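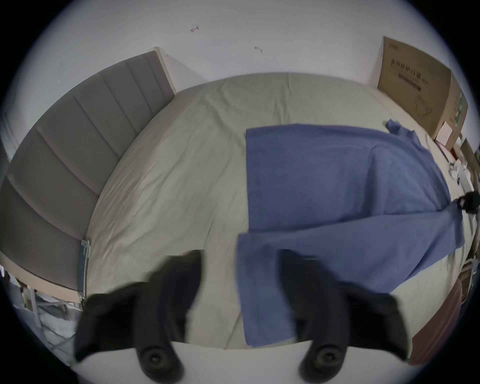 Fig. 5. Gripper camera, jaws open, towel spread on the bed.

Search the guide

Irnside Hand Gripper Build Guide
Section 11: First recording on a bed

This section assumes both grippers are assembled and charged, and that the finger screws have been checked against Section 2. A double bed works well because the operator can reach most of it without stepping.

11.1 Prepare the bed

1. Pull the fitted sheet flat. Light creases do no harm.
2. Lay one towel on the sheet. Choose a color that stands apart from the sheet.
3. Start the Usance recorder on the laptop and name the session.

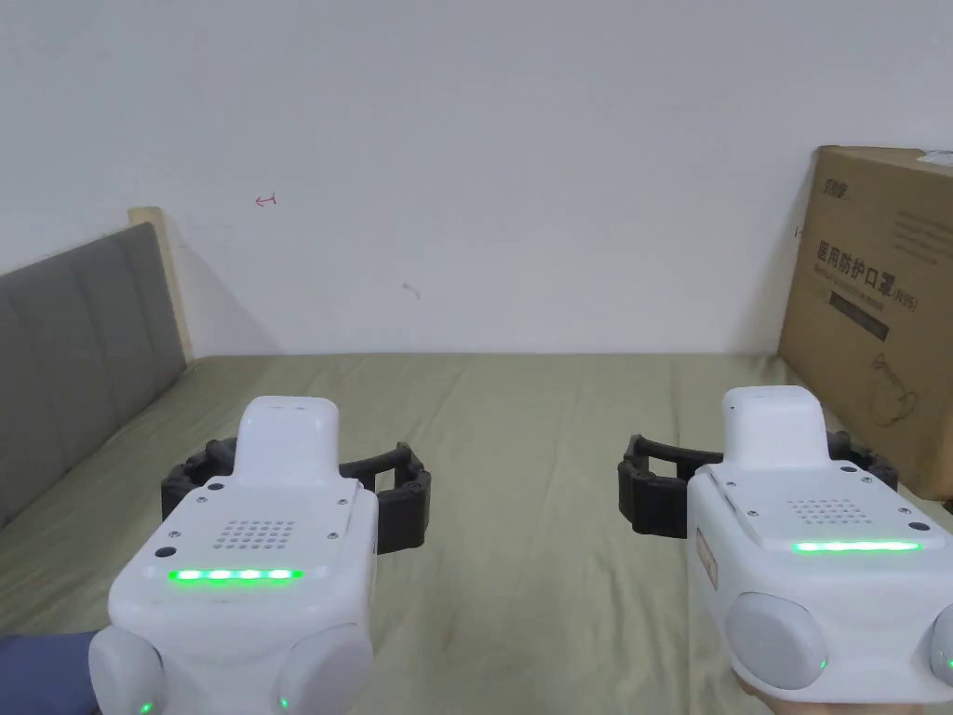

4. Hold one gripper in each hand with the jaws pointing away from you. Keep your sleeves clear of the finger links.
5. Wait 16 seconds without moving. The recorder uses this time to set the starting position.

Note: If you built the Rutherford version of the top plate, the wait is 25 seconds.

11.2 Check the status lights

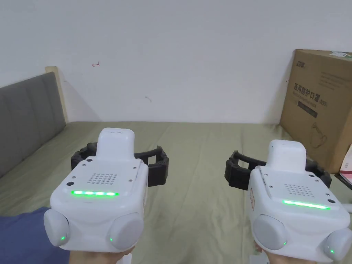
Status has to be checked on both grippers before every take. Look at the top plate first, then at the pods on the near side. The strip below the grille should be green on both units, and so should the small light on each pod. If one strip stays dark, stop the recorder and repeat Section 9 for that unit.

Caution: Do not press on the ribbed fingers to test them. Use the trigger.

11.3 Record a two-handed hold

1. Close each gripper on one end of the towel.
2. Raise both hands slowly until the middle section begins to tighten. Do not pull hard. The Grirnance finger links can pop off their pins under load.
3. Hold for 2 seconds, lower the towel and open both jaws.
4. Save the take.
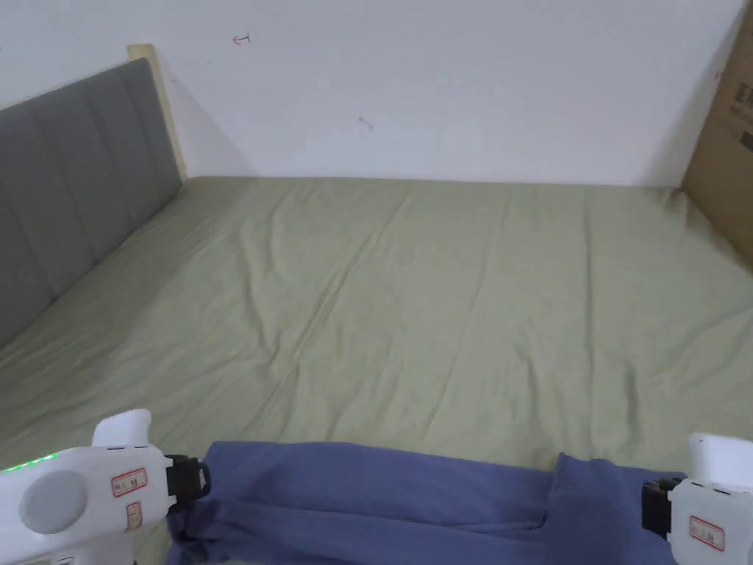

Fig. 6. Blue cloth clamped at both ends, head camera view.

Repeat steps 1 to 4 until you have 25 takes, then charge both units.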